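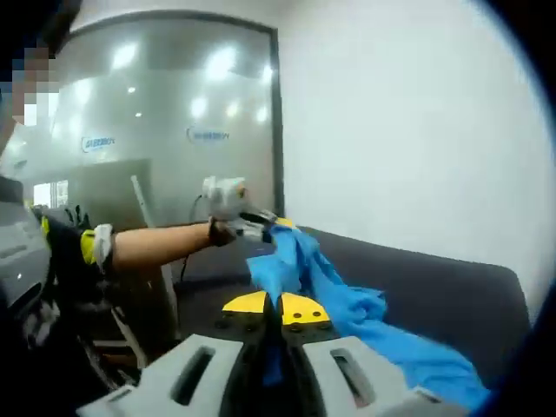
Pacita Dalisay

My mother had one rule about the living room, and the rule was that nothing lived in it. No socks, no sweaters, no school bags. You sat, you visited, you got up, and you took your stuff with you. So of course I grew up to be a person whose couch has things on it pretty much all the time.

I've been thinking about this because in June I finally moved out of my apartment on Coppens Street, where I'd been for 30 years (I know!), and the new place is a lot smaller. Two rooms and a kitchen you have to enter sideways. The couch does everything now. I eat on it, I pay bills on it, I fold laundry on it while the TV yells at me. Some nights I sleep on it, and I sleep great.

My friend Marilou Catacutan moved the same way a few years back, from a big house in Jurkudside to 772 square feet, and she told me to give it a full winter before buying a single thing. I lasted three weeks. I bought a side table, hated it, and gave it to my nephew. Then I bought a basket for blankets, and I love that basket so much I'd take it on vacation.

What surprised me is how friendly a small home gets once you quit fighting it. When people come over, we're all in the same room whether we like it or not. Somebody's coat ends up under somebody's elbow. Marilou stayed till midnight last time and we never even turned on the big light - we just kept talking and passing the crackers back and forth.

My mother came to see the place in the fall. She looked around for a good long while, moved a sweater over with two fingers, and sat down. Then she asked if there was any coffee, and stayed for supper.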